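Is a cotton bag always better for the planet?
By Evie Lockwood

You have probably heard that plastic bags are bad and cotton bags are good. Grown-ups say it a lot. Shops print it on their bags, usually in green. But should we believe it just because it is printed on a bag? Let's poke at it a bit.

What does it cost to make one?

Cotton grows on bushes, in fields. The plants need land and plenty of water, and some farmers spray them to keep insects away. Then the fluffy bits have to be picked, cleaned, spun into thread, woven into cloth, cut out and sewn. Every one of those jobs uses energy. A thin plastic bag uses much less stuff and much less energy to make.

So on the day it is made, the cotton bag is losing. It only starts to catch up when somebody uses it again. And again. And again.

How many times, then?

Good question, and be careful with anybody who answers it too quickly. Scientists have tried to work it out and their answers are wildly different. Some say dozens of trips. Some say thousands! It depends on what they decided to measure. Did they look at water? Or at the gases that warm the air? Did they think about litter in the sea, where plastic does a lot of its harm? If they left that out, plastic will look better than it should.

When you see a big number about bags, ask what was counted.

Cotton has one thing going for it, which is that it can last for years. Canvas is a thick, strong cotton cloth, and if a handle comes loose you can sew it back on.
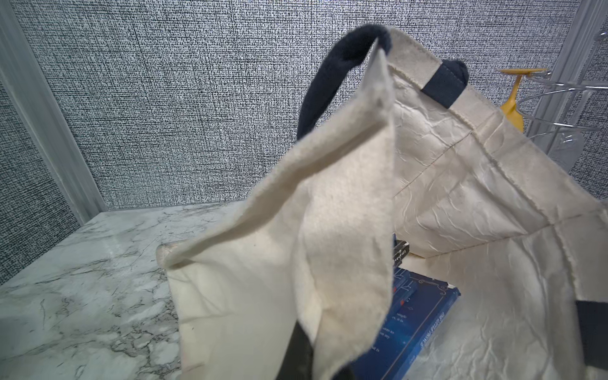
What about the word "natural"?

Natural cotton often means cotton that hasn't been bleached or dyed, so it stays a creamy colour. Fine. But "natural" on a label doesn't tell you how much water the plants drank or how far the bag travelled. It certainly doesn't tell you whether you needed another bag.

Try this at home

Ask if you can look in the cupboard and find all the cloth bags. I found 2 at the back of mine that had never been used, both free gifts. A free bag still had to be made by someone.

Pick one and keep a tally on a piece of paper by the door. Put down a mark each time it goes shopping. If you reach 68 marks, well done, and keep going.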